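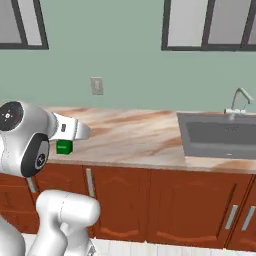 台所だより 七月号
計量カップと私の冷戦

先月号の「塩少々とは何グラムか」に思いのほか多くのお便りをいただいた。うち数通は便箋三枚を超えており、塩についてこれほど語れる方々が読者にいらっしゃることに、編集部は軽い恐れを抱いている。今月はその勢いを借りて、計量カップの話をしたい。

発端は引っ越しだった。荷ほどきをしていたら、計量カップがやたらと出てきた。200ミリのもの、180ミリのもの、米びつに付いてきた目盛りの薄いもの、いつかの引き出物らしき耐熱ガラスのもの。それぞれに水を入れて比べてみたところ、同じ「200」の線まで注いだはずの水が、器を替えると線の上に行ったり下に行ったりする。私は十数年、どのカップを信じて茶碗蒸しを作ってきたのだろう。

そもそも日本の台所には、カップが二種類住んでいる。料理本の1カップは200ミリリットル、炊飯器に付いてくるカップは一合、つまり180ミリリットルである。見た目は親戚、中身は他人。炊飯器のカップで作ったホットケーキの生地がどうにも固い、という相談は毎年春になると届く。新生活で初めて台所に立つ人が、手近にあったほうを使ってしまうのだ。責める気にはなれない。私も使った。

ここに海外のレシピが加わると話はさらにこじれる。アメリカのカップは240ミリ前後、オーストラリアでは250ミリ。大さじまで国によって違い、オーストラリアの大さじは20ミリリットルある。醤油で間違えると、なかなか忘れがたい煮物ができあがる。

読者のソン・グモク(Geum-ok Song)さんからは、こんなお便りをいただいた。

「母のキムチの作り方を書き残そうと思い、台所で隣に立ってメモを取りました。粉唐辛子は『お椀にこのくらい』。どのお椀ですかと聞くと、『いつものお椀』。そのお椀は去年割れたそうです。では今は何で量っているのかと聞いたら、『いつものお椀のつもりで入れている』と言われました」

割れたお椀のつもり。これはもう計量というより追悼である。ソンさんは結局、お母さまが入れようとする唐辛子を横から奪い取り、はかりに載せてから返すという方法をとった。一回目は80グラム、二回目は100グラム。どちらもおいしかったそうで、ノートには両方の数字が並べて書いてあるという。正しい記録の仕方だと思う。

はかりといえば、私もついに買い替えた。メトゲートというメーカーのもので、0.1グラムまで表示される。最初の一週間は嬉しくて何でも載せた。にんにく一片、輪ゴム、封を切った封筒。0.1グラム単位で量ったにんにくの味が以前と違うかといえば、違わない。ただ、台所で自分がひどく真剣な人間になったような気分は味わえる。夫はその週、私に話しかけるのを控えていたらしい。

ところがこのはかり、五分触らずにいると勝手に電源が切れる。省エネのためだと説明書にはある。粉を途中まで入れたところで電話が鳴り、戻ってくると画面は真っ暗、つけ直すとゼロから始まる。ボウルの中の粉が何グラムだったかは、もう誰にもわからない。最先端の機械を前にして、私は結局「いつもの粉のつもり」で続きを入れることになった。ソンさんのお母さまに弟子入りすべきかもしれない。

さて、少しは役に立つことも書いておく。

手持ちのカップが怪しいと思ったら、はかりで確かめるのが早い。空のカップを載せて表示をゼロに戻し、200の線まで水を入れる。水なら1ミリリットルがほぼ1グラムなので、200グラム前後になれば合格。目盛りは必ず真横から読むこと。上からのぞき込むと、線まで届いていないのに届いたように見えたりする。我が家の合格者は一つだけで、よりによって一番格好の悪い、取っ手の黄ばんだカップだった。引き出物のガラスは花瓶に転職した。

粉類をカップで量るときは、すくって押し込まない。スプーンでふんわり入れて、へらの背ですり切る。小麦粉は詰め方しだいで一杯につき20グラムくらいは平気で変わるので、菓子作りではなるべく重さで量ったほうが心穏やかに過ごせる。

逆に、みそ汁のみそをはかりに載せる必要はない。載せている人がいたら、それは私である。最初の一週間だけのことなので、見逃してほしい。

お便りの中には「計量スプーンの小さじ4分の1は必要か」というご質問もあった。うちの引き出しにも一本ある。これで何かを量った記憶はないのだが、捨てようとすると妙に可愛らしく見えて、また戻してしまう。お使いの方がいらしたら、何を量っているのか教えていただきたい。

来月号は「冷凍庫の奥の、名前のない包み」を取り上げる。霜に覆われた正体不明の包みをお持ちの方は、解凍なさる前に編集部までご一報を。予想と、解凍後の結果を併せてお送りくださった方には、日付を書き込める冷凍用シールを差し上げる。私の手元にも一つあり、今のところ鶏肉かカステラだと思っている。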